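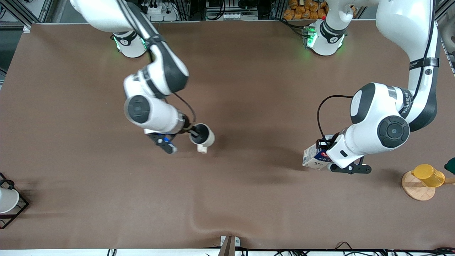

Prundow project, data collection working group. Minutes of the April meeting, started 10:15 am. Xiuying Deng chaired and Yupin Kamolrat took notes. The first item was the two-arm drinks set, which is now the bulk of the collection work. Most of the discussion was about the stage where both grippers are loaded, the mug in one and the milk carton in the other, with both held just above the mat. Operators have been labelling this stage two different ways. Agreed that the label "both held" starts when the second object leaves the mat and ends when either one touches down again.

**1. Minutes of last meeting**

Accepted with one correction: the storage quote came from Thongdee, not Irkudau.

**2. Episode count**

- 2,430 episodes recorded to date, all tasks.
- 353 of those are two-arm drinks episodes that have passed review.
- Some 538 are waiting for review. Yupin said the backlog grew while the review tool was down.
- Xiuying asked that no new task be added until the backlog is cleared. Agreed.

**3. Rejected episodes**

Yupin went through 18 rejected episodes from the last batch. Most were long pauses where the operator stopped to talk. The rest were dropped cartons. Xiuying would like the drops kept under a separate tag, as the Hurnix model has very few examples of recovery. Yupin was not in favour of mixing them into the main set. Left as a separate folder for now, to be looked at again once the next training run is finished.

**4. Variation**

Start positions are too similar from one episode to the next. Operators to move the mug and carton between episodes and to change which arm picks up first. The mat is to be pulled flat at the start of each session, but small wrinkles are fine and no one should stop a recording to fix them.

**5. Other business**

Lighting was raised. The colour balance shifts in the afternoon and Yupin has asked for blinds. No answer yet.

**Actions**

- Yupin: rewrite the labelling guide for "both held" and send it round.
- Yupin: set up the folder for drops.
- Xiuying: confirm storage with Thongdee.
- Xiuying: ask Hurnix for the date of the next training run.

Meeting closed 11:05 am.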